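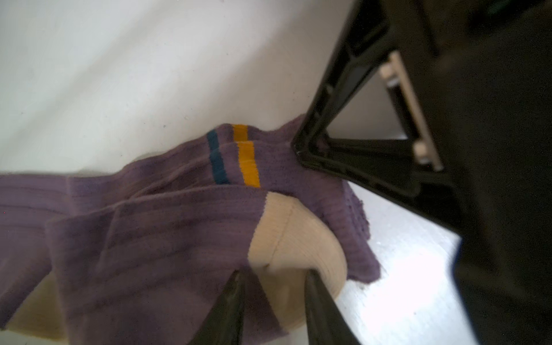
Why does my gripper lose its grip partway through a lift when the close command went through fine?

Most of the time the close command only means the fingers reached a position. It says nothing about force. If the motor driver hits its temp or current limit a few seconds later it backs off, the fingers relax, and whatever you were holding drops. Log current and driver temp together with position and you'll see it.

Longer version of my problem, posting for Iddrisu since he's out until Friday. Two finger gripper on a small arm, Lendov driver board, sorting laundry. Worked all through May. Now soft stuff drops on the way up, socks mostly. Hard things are fine?? No fault code, status stays green the whole time. Grip current set to 90 percent. Already swapped the cable, no change. What do I check next, and is it safe to keep running it like this
Posted by Zuweira Amoah 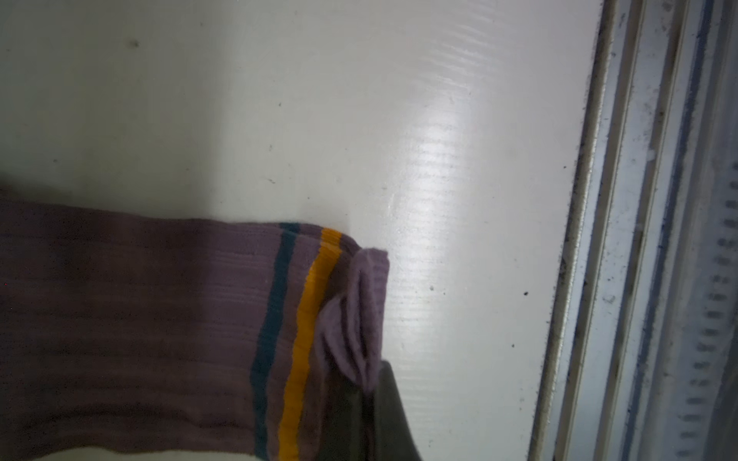 Soft stuff is the worst case because the fingers never hit a hard stop. Fabric keeps squashing, controller keeps pushing to get to the target position, motor sits at the limit and cooks. With a hard object you probably have contact detection kicking in and droping to a hold current. With cloth it never trips.

Try this:
Set the close target a bit wider than fully shut, so it can reach it and stop pushing.
Grip current down to 31 percent, work up from there. 90 is way too high for holding.
Turn on the thermal warning bit. On my board it was off by default, so status stayed green while it was derating. Yours may be the same, check the manual.
Then run one sock over and over and watch the temp.

As for safe: stop it now and let the motor cool before you touch it. Don't reach in to grab a dropped item while the arm is powered. If it's derating it can come back to full force with no warning once it cools, and your fingers are in there. Hit the e-stop first, every time.
Posted by Åberg_bench

Had the same thing, was the finger pads. Worn smooth. Replaced them, fine now.
Posted by modton_mike

Could be pads too, yeah, but worn pads slip right away, usually in the first bit of the lift. If it holds 2 seconds and then lets go I'd look at heat first. How many cycles on it? Mine started acting up past 4,000 and there the gear had play in it. Wiggle the fingers by hand with the power OFF, if one moves and the other doesnt, open it up.
Posted by Åberg_bench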